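Speaker Notes – Making the Bed: Bedroom Standards for Guest Accommodation
Prestuvell Residences, Housekeeping Program
Presenter: Burgi Pfister
February 13, 2018

Opening
Welcome attendees and thank the Brusano office for the use of the hall. State that the session covers the bed and the floor next to it. Bathrooms and kitchens are addressed by Takumi Hamada after the break. Questions are taken at the end of each section.

Background
The standards were last revised in September. During the review period, inspectors completed 1,185 room checks across the residences. Of these, 551 resulted in a written remark concerning the bed. The most frequent remark was an uneven duvet. The second was a pillow left flat or turned the wrong way.
Pause. Ask which of the two attendees see more often in their own buildings.

Section 1: The duvet
The duvet is spread from the head of the bed to the foot and then drawn level on both sides. Staff should work from one side, walk around, and finish from the other. Reaching across the mattress is discouraged – it pulls the cover off center and strains the lower back.
Plain covers in a single color show every crease. The standard does not require a pressed finish. Small wrinkles are accepted. A fold that can be seen from the doorway is corrected.
Refer to Section 4 of the printed standard.

Section 2: Pillows
Pillows are shaken, set at the head, and placed with the closed end toward the door. Where a bed has 2 pillows, both follow the same direction. Mention the question raised by Sânziana Stoica at the Dramani session regarding single beds. The answer is that the same rule applies.

Section 3: The foot of the bed
Advance the slide.

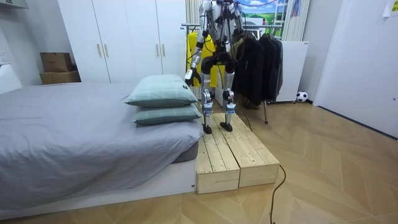
Reading time: 3 minutes

The grey duvet lies smooth for the most part, with some wrinkles and folds. Direct attention to the foot, where a grey mattress edge shows under the cover. Under the standard, this earns a remark. The correction is to draw the duvet down until the edge is hidden, then check that the head remains covered.
Note the white base. A flat front makes it easy to judge whether the cover hangs level.
Continue to the floor. Cables are to be gathered and kept clear of the walking path before work on the bed begins.

Closing
Lenuța Sârbu has the revised checklists at the side table. Buildings under the Vurcombe contract use the separate form.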